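4. 天板の保持と設置に関する観察

4.1 対象とした作業

前節では、小型テーブルを部屋の中で移動する作業について、通路の幅と家具の配置の面から検討した。本節では、同じテーブルの天板を枠に載せるまでの作業を扱う。この作業は短い時間で終わるので、家事の研究の中で独立した対象になることは少ない。しかし、われわれが Tosdale の住戸で集めた記録を読み返すと、作業のやり直しはテーブルを運ぶ間よりも、天板を枠の上で下ろす直前に多く見られた。そのため、ここでは運搬と設置を分けて記述することにする。

作業は次の三つの段階に分けた。第一は、天板の両端を持ち、枠の真上まで運ぶ段階である。第二は、天板を枠の上で止め、向きと位置を合わせる段階である。第三は、天板を下ろし、縁に手をかけて位置を直す段階である。第二と第三の境界は、天板の下面が枠に最初に触れた時点とした。ただし、触れた後にもう一度持ち上げた場合は、第二の段階に戻ったものとして記録した。

記録は全部で182件である。分類は Lilla Sárközi と Azucena Solís が別々に行い、結果が一致しなかった記録については、二人が同じ資料を見ながら協議した。協議の後にも判断が分かれた記録は、「不明」として残した。無理にどちらかに入れると、後で段階ごとの長さを比べるときに誤りが入ると考えたからである。

4.2 天板を水平に保つこと

天板を両端で支える場合、最初に問題になるのは水平である。図1では、淡いミントグリーンの長方形の天板が、暗い色の小さな枠の上でほぼ水平に保たれている。奥の端では、両手が左右の角に近い所を上から押さえるように持っている。手前の端では、伸ばした指が天板の上面に置かれ、残りの指は板の下側に回っている。このように、縁の上と下から板をはさむ持ち方を、本稿では「縁持ち」と呼ぶ。

縁持ちには利点と欠点がある。利点は、上面に置いた指によって、板の傾きを早く感じることができる点である。欠点は、板の下に回した指が、下ろすときに枠との間に入りやすい点である。われわれの記録の中で、下ろす動作が途中で止まったもののうち、分類者が理由を書きとめた例の多くは、この指の位置に関するものであった。板が小さく枠も小さい場合、手を逃がす場所が板の端のわずかな幅に限られるため、問題は大きくなる。

図1 枠の上で両端を支えられた天板

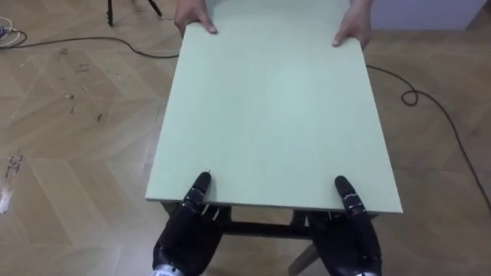
もう一つの問題は、両端の高さの差である。片方の端が先に下がると、板は低い方へ滑ろうとする。表面がつやのない仕上げであれば手は滑りにくいと予想していたが、今回の資料からは、表面の仕上げによる差を確かめることはできなかった。むしろ差が大きく見えたのは、持つ位置である。角に近い所を持った場合、傾きは小さな手の動きで直すことができた。縁の中央に近い所を両手で持った場合は、左右の傾きを直すために手を持ち替えることが多く、その間、反対側の端を支える側は待つ必要があった。

この待ち時間は、作業の失敗として数えるべきものではない。待つことができた記録では、その後の下ろし方が安定していた。反対に、片方が持ち替えている間にもう一方が下ろし始めた記録では、枠に触れた後で再び持ち上げることがしばしばあった。したがって、第二の段階が長いことだけを見て、作業が下手であると判断してはならない。

4.3 床の模様を目印として使うこと

予備調査を行った5月の時点では、床についての記述は分類表に含めていなかった。記録を読む中で、天板の向きを合わせるときに、枠そのものよりも床の線を基準にしていると思われる例が見つかったため、後から項目を加えた。

対象とした部屋の床は、明るい木目のヘリンボーン張りである。この張り方では、細長い板がジグザグに並ぶので、壁に平行な線が床の上に長く続かない。直線の目地をもつ床であれば、天板の縁を目地に合わせるだけで、壁に対する向きもほぼ決まる。ヘリンボーンの床では、同じ方法を使うと、天板を斜めに置いてしまう可能性がある。山形の頂点をつないだ線を頭の中で引けば基準になるが、視線が天板に遮られると、この線はすぐに見失われる。

この点について、Ventura の住戸で行った比較の記録は興味深い。そこでは床が無地であり、向きは枠の横木と天板の縁との間のすき間だけで判断されていた。第二の段階の長さに明らかな差はなかったが、第三の段階での直し方は異なっていた。無地の床では回転による直しが少なく、前後のずれを直す動作が多かった。ヘリンボーンの床では回転による直しが多かった。ただし、二つの住戸では部屋の広さも違うため、この差を床だけで説明することはできない。

4.4 下ろした後の縁の扱い

第三の段階では、天板が枠に載った後、縁に片手をかけて位置を直す動作が中心になる。図2では、淡い色の長方形の天板をもつテーブルに対して、水色の半袖シャツを着た男性が少し前にかがみ、右手で手前の縁を握っている。腕は下に伸びており、かがむ角度は小さい。テーブルの脚は黒く細い金属で、横木によってつながれている。

このような姿勢では、力は主に手前と下の方向に加わると考えられる。縁を握る手が一つの場合、その手から遠い角が動きやすく、意図しない回転が起こることがある。われわれの分類では、片手で縁を握る動作を「片手直し」、両手で向かい合う縁を持つ動作を「両手直し」とした。静止した図からはどちらの直しが行われたかを決めることができないので、分類には必ず前後を含む記録を用いた。

テーブルの周りにある物も、直し方に関係する。図2の左側には、白い縦型の二段の洗濯乾燥機があり、丸い扉が上下に並んでいる。このような前に開く扉の機器を置いた部屋では、テーブルの最終的な位置は、扉を開ける空間との関係で決める必要がある。作業を始める前に扉の開く範囲を床の上で確かめておけば、天板を載せた後に枠ごと動かすことを避けられる。この確認が先に行われた記録では、第三の段階は天板だけの直しで終わる傾向があった。

図2 テーブルの縁を握る姿勢と部屋の配置 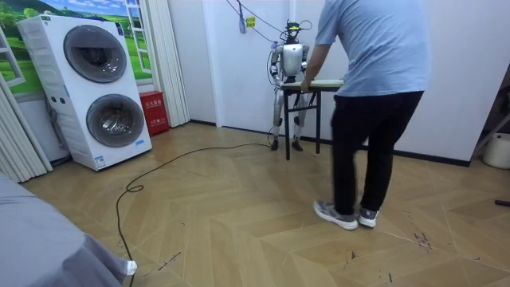
最終更新:8/6/22

4.5 枠のずれについて

天板の位置が合わない原因を、天板の側だけに求めることはできない。枠が軽い場合、天板が斜めに触れただけで枠の方が動く。枠が動くと、天板を正しい位置に下ろしたつもりでも、縁のはみ出し方が左右で異なる結果になる。Trellia の小型の枠を用いた記録を見直したところ、当初は「天板のずれ」と分類したものの中に、実際には枠が先に回転していた例が含まれていた。これらは「枠のずれ」に改めた。

枠のずれを防ぐ方法として、片方の足を枠の脚に軽く添える方法が考えられる。しかし、両手で天板を持ったまま足を使うと姿勢が不安定になるため、われわれはこの方法を勧めない。より簡単なのは、最初に触れる辺を決めておくことである。奥の辺を先に枠に載せ、次に手前の辺を下ろすと、枠にかかる横の力の向きが一つになり、ずれを予測しやすくなる。この順序は口頭で一言伝えれば共有できるが、今回の記録では、順序を事前に決めていた例は少なかった。

なお、Grurnmont の分類表では、枠に触れた時点で作業を終了とみなしている。本稿の定義とは異なるため、作業時間を直接比べることはできない。比較を行う場合には、第三の段階を除いた値を用いる必要がある。

4.6 記録の限界

本節の観察にはいくつかの限界がある。まず、上から見下ろす視点の記録では、天板が枠の大部分を隠すことがあり、板の下に回した指の位置は確認できない。横に近い視点の記録では、枠と天板のすき間は見えやすいが、作業する者の体が縁の一部を隠す場合がある。二つの視点の両方がそろう記録についてのみ、指の位置と枠のずれを合わせて検討した。

次に、天板の重さを系統的に変えていない。重い板では、縁持ちの代わりに手のひら全体を下に入れる持ち方が増えると予想される。その場合、下ろす直前に手を抜く動作が新しい段階として必要になるかもしれない。この点は、次節で扱う棚板の記録と合わせて検討する。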